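Huvthorpe season 2: aspect ratio and sound mix

slowpan_44
Posted Thursday

Has anyone else measured the frame on the new season? Season 1 was 2.00:1 throughout. Episode 1 of season 2 opens at 2.39:1 and changes to 1.78:1 after the Kuvwood fire. The change happens on a cut, with no transition. I assume it marks the shift to the younger sister's account.

gatefold
Reply to slowpan_44

I don't read it as point of view. The hospital material in episode 3 is also 1.78:1 and she isn't in any of it. It tracks location. Everything inside Kuvwood is wide, everything outside is tall.

slowpan_44
Reply to gatefold

The chapel in episode 5 is inside Kuvwood and it's tall.

gatefold
Reply to slowpan_44

The chapel is a flashback. Flashbacks have their own rule, established in season 1. I'd want all 8 episodes logged before calling it either way. 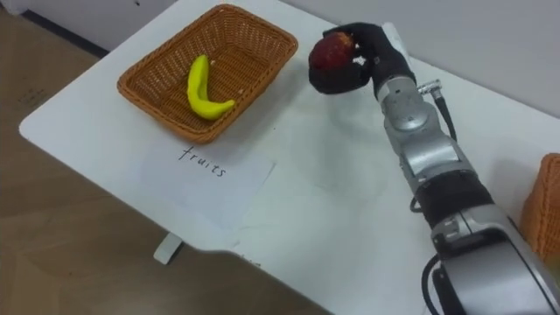
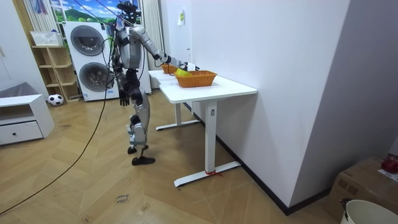
Dialogue level, episodes 4 to 6

tapehiss
New topic, same season. Dialogue sits too low against the score from episode 4 on. On the 5.1 track I had the center channel up 2 dB and still used captions for the courtroom argument. The stereo track is better but loses the low end.

mono_or_nothing
Reply to tapehiss

No problem here with 5.1. Check whether your receiver has night mode on. It compresses the peaks and brings the score up under speech.

tapehiss
Reply to mono_or_nothing

Night mode is off. Volume at 60, same as for season 1. Moving to 75 makes the speech clear and the door slams unpleasant.

gatefold
Reply to tapehiss

Same result on my setup. I think it's the mix. The witness in episode 4 mumbles by design, but the judge shouldn't.

mono_or_nothing
Reply to gatefold

Then I'll compare against the disc when it ships in July.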